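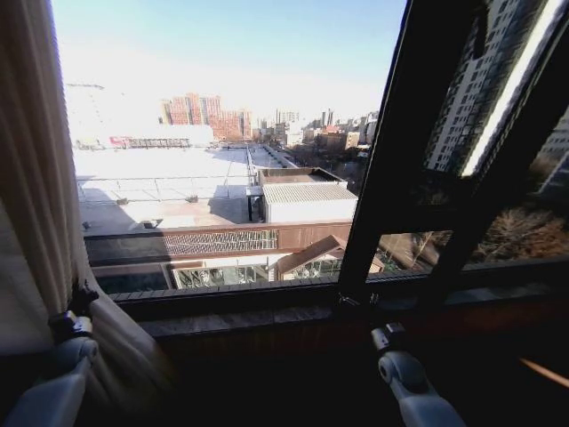
Figure 4. Both grippers at the window: left against the curtain, right upright below the latch.

Setting up the window task

The window routine is the one most people want to try first on the Wekine, and we get it! Watching two arms deal with a curtain and a latch is great fun. It also asks more of the machine than anything on a tabletop, so give this section a full read before you switch to Run.

You'll need the Wekine with both grippers fitted, the Veres pendant, the 4 mm hex key from the tool roll, and a clean dry cloth.

Before you start

Pick a window with a sill the arms can reach without leaning the torso. Clear the sill completely. Plants, chargers and mugs all tend to end up on the floor during a first run.

CAUTION: On upper floors, fit an opening limiter before any powered work at the window. Keep people away from the outside wall below for as long as the arms are live.

Positioning the base

1. Roll the base up square to the sill and lock all the casters.
2. Press Home on the pendant. Both arms fold in and the head tips down.
3. Measure from the floor to the top of the sill and enter it under Site > Sill height. The window routine accepts anything from 60 to 974 mm.
4. Raise the arms slowly with the jog wheel until both gripper tips show in the head camera view. If only one shows, back the base off a little and try again.

Teaching the curtain hold

5. Select the left arm and choose Soft contact.
6. Jog the gripper into the folds near the sill. Low down is best, where the fabric has less room to swing.
7. Close the fingers until the force bar turns green, then press Store.

Note: Heavy lined curtains may need the second force step. Sheers almost never do, and they snag easily, so check the fingertips for burrs first.

Teaching the latch approach

8. Select the right arm and bring the tip up from below, stopping short of the latch.
9. Switch to Fine. Creep in until the tip just touches the metal, then press Store.
10. Run the approach at the slowest speed with one hand on the stop button. The left arm should stay put the whole time.

CAUTION: An inward-opening sash can swing into the right arm in a gust. Set the sash zone under Site > Keep-out before you run at full speed.

Bright light and reflections

Sunlight is the usual troublemaker here. A pale roof across the way can wash out half the camera view, and an angled pane will happily show the camera a building that's really behind you. Turn on Glass mask and trace the edges of each pane with the stylus. In November, when the sun sits low, we like to teach the latch early in the morning and check it again at noon.

If the pendant shows code 2148, the camera has lost the latch. Wipe the lens, lower the exposure one step, and repeat steps 8 and 9. Your curtain hold is kept.

Aftercare

Wipe the fingertips after each session and pick off any lint from the joints. Check the gripper mounting screws with the hex key once a week. Replacement tips come from Plarkinard in pairs, so swap both sides together and teach both points again.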